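The Ferry to Waltard

The letter said that the last ferry to Waltard would go in February, and after this there would be only the bridge. My aunt read it two times at the kitchen table. Then she folded it and put it under the sugar bowl, where she kept all the things she did not wish to discuss.

She had sold tickets at the Miltton landing since before I was born. The price was 50 when she started and 70 now, and she still said the new price with a little shame, as if she had decided it herself. She knew who was going to the hospital and who was going to see a woman. She never spoke about it, but at dinner she sometimes shook her head over the soup.

On the last day I went with her. It was raining, and the river had the colour of old tea. She wore her good coat under the company jacket, so she could not close the buttons. I counted the tickets left in the roll and there were 377 of them.

"What will you do with these?" I asked.

"They belong to Arkon," she said. Arkon was the company. She put the roll in her handbag. 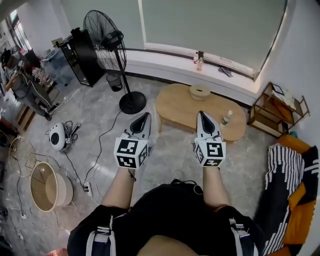
The black fan on the marble-patterned floor.

In the summer we moved her to a flat on the Waltard side, on the fourth floor. It was very hot there. She slept badly without the engine noise, so she turned on a fan every night, also when the heat was finished. From her window she could see the bridge and the cars on it. She said that they were too quick, and that it was impossible to look at a face.

One evening I came across to bring her bread and plums. She opened the door only a little and put her hand through it, with the palm up.

"Seventy," she said.

I thought she was confused, and I was frightened. Then I saw that she had the roll in her other hand. I found the coins in my pocket and gave them to her. She tore one ticket, very straight, and let me in.

"You are late," she said. "We were going to leave without you."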